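Recording Two-Arm Demonstrations on the Varnex Station

Last updated Wednesday, May 3, 2023

This page covers recording a bimanual unboxing task by remote control. It assumes both follower arms are calibrated and the leader arms are paired. If they are not, finish the Clerby setup pages first.

Before you start

Clear the table of anything that does not belong to the task. Check that both grippers open and close through their full range. Move each arm through its reach once and watch the cables. A cable that pulls tight at full extension will show up later as a position error on the wrist joint.

Open the Tannous recorder and create a new task. Use a short name with no spaces. Set the episode limit to 132 seconds. Episodes that run over are closed automatically and marked incomplete.

Recording an episode

1. Place the items in their start positions. Vary the position and angle a little between episodes, but keep everything within reach of at least one arm.

2. Bring both leader arms to the rest pose and press the left pedal. The followers will align slowly. Do not move the leaders until the status light is steady.

3. Press the right pedal to begin recording.

4. Work at a slow, even speed. Use one gripper to hold and the other to pull. Box parts that fit tightly need to be rocked out from one side -- a straight pull usually lifts the whole package.

5. Put each part down flat before you release it. Open the gripper fully, then back away along the line you came in on. 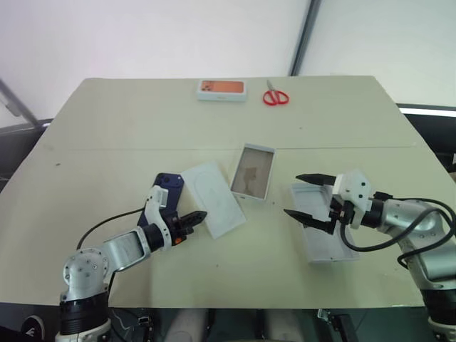 6. When the last part is down, return both arms to rest and press the right pedal again. Wait for the save message before touching the table.

Pauses are a common source of bad data. If you need to think, stop the episode and discard it. A policy trained on long pauses will learn to pause too. Short stops at contact, under 2 seconds, are fine.

Avoid using both arms on the same part unless the step calls for it. The recorder does not check for collisions between the grippers, and a light touch between fingertips can shift the calibration.

Reviewing

Play back every episode at normal speed. Discard it if a part was dropped, if a gripper left the camera view for more than 3 seconds, or if the two arms touched. Label the rest with the Prustley tagger, using one tag per step.

Export in batches of no more than 1,000 episodes. Larger batches will export, but the index file takes a long time to load.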